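News > Media releases > Home organising

MEDIA RELEASE – for use from June

Rallen launches the Duren cord sort, and yes, I've finally written it all down

I've been running Rallen out of a converted garage for long enough now that I can tell you what's at the bottom of nearly every kitchen drawer in the suburb. Cables! Cables, string, a bit of cord off a blind that went to the tip years ago, and a charger for a phone that went with it. So I'm very happy to announce that our new home tidying program, the Duren cord sort, opens for bookings in June, and I'd love you to come along or at least steal the idea.

The whole thing runs on open plastic baskets and a surface you can wipe. Tip the drawer out, pick up one cord at a time, and give it a basket. 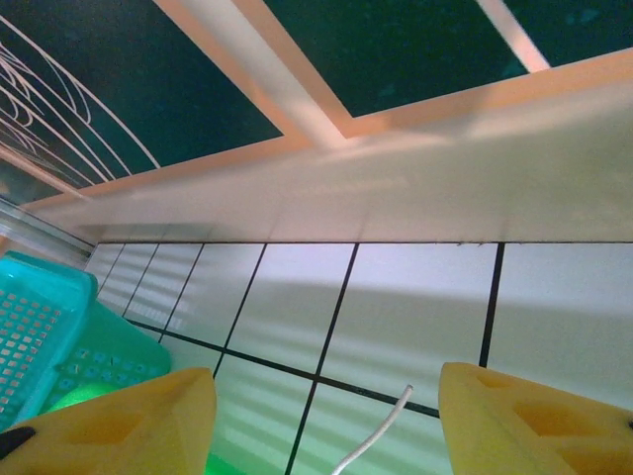 Colour is what makes it work, in my experience. People won't read labels when they're tired (I don't either), but they'll remember that the good cables live in the blue one. I like a plain pale surface for the sorting as well, and I'm a big fan of tiles – a thin white cable on white tiles with black grout lines still shows up if you look for the shine on it, and a teal-blue basket beside it is impossible to miss. Baskets with little square holes are my favourites, as the crumbs and drawer fluff drop straight through when you give them a shake.

We trialled the sort in 80 homes before settling on the final version. My first go had a separate basket for every type of plug, which was madness, and my own family gave up on it before dinner. Now you start with 2 simple questions: do I know what it's for, and would I go looking for it?

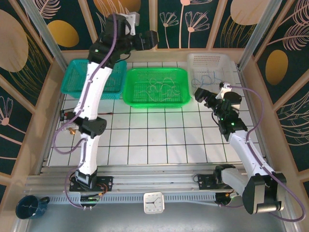
Anything that gets a no to both goes in the e-waste bag, or the rubbish if it's only string, and you don't get to fish it out again later. Sessions run for a morning with a proper tea break in the middle. Bring your own drawer, literally, if it comes out of the cabinet. There are 200 places in the first round, and everyone takes home the Livska drawer guide, my little booklet on coiling, tying and where to put the extension leads. 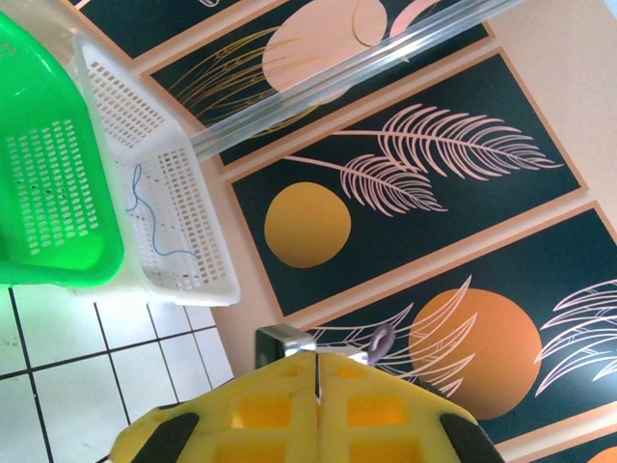 Photo: Rallen / Tesfamariam Studio

String deserves its own paragraph. I used to wind every piece into a tidy ball, and I've stopped. A wavy bit of blue string lying loose in a white basket is easy to see and easy to grab, and you can tell at a glance if it's long enough for the tomatoes. Give it a basket with a flat bottom, don't pile cables on top, and you're set.

Bookings and media enquiries are through the Rallen office, extension 1334. I usually pick up after 2 in the arvo, and I'm happy to chat cords for as long as you like.

Comments

tealcupboard: Did ours on the weekend, favourite part was getting rid of the mystery chargers. Is the booklet sold separately?

Marg_in_the_hills: I'm keeping my string balls, sorry!

dustpan77: Do you take garden twine as well or is it household only?

Contact | © Rallen | Back to top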